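I went to Grovmont for a hardware store run and came home three hours later smelling of cardamom and grilled corn, with a tote bag I don't remember agreeing to buy. So let me tell you about the Magsi tasting walk, because I've been going on about it to everyone at work and they've had enough.

The idea is simple. You pay 22 dollars at the little booth on Urkberg Street, you get a folded map and a wristband, and you eat your way down one side of the street and back up the other. There are 11 stops. Some are proper restaurants with tablecloths (you stand outside, they hand things through the window), and one is the back door of a bakery.

I started at 10 in the morning, which felt silly until I saw how long the line was by noon. Go early! The first stop was Plamis, the tea place, where Hina Sethi was pouring a milky spiced tea into tiny paper cups and refilling anybody who made eye contact with her. I made a lot of eye contact. She also had a semolina cookie, barely sweet and crumbly all down my shirt, and I would have been happy to stop right there and call it a day.
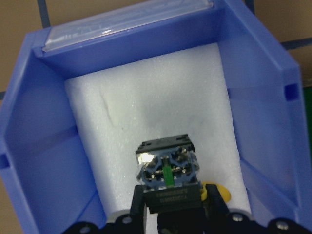 The dumplings at stop four were the best thing I ate all June – thin skins, loads of black pepper, and a vinegar dip I wanted to take home in a jar. The corn was a close second. I was less sure about the cold beet soup, but the couple next to me had seconds, so take that as you like.

A few grumbles. The map is printed in pale green on cream and I had to hold it up to my nose. Seating is scarce, just a few benches by the fountain, and the side with the bakery gets full sun from late morning on. Vegetarians do fine, though two of the stops only had a salad for them, and it was the same salad.

Konrad Gasser at the booth told me they cap it at 400 wristbands, and that felt about right. It was busy, but I never waited more than a few minutes for food. Wear loose pants and skip breakfast. I'm going back in the fall with my sister, who claims she doesn't like dumplings.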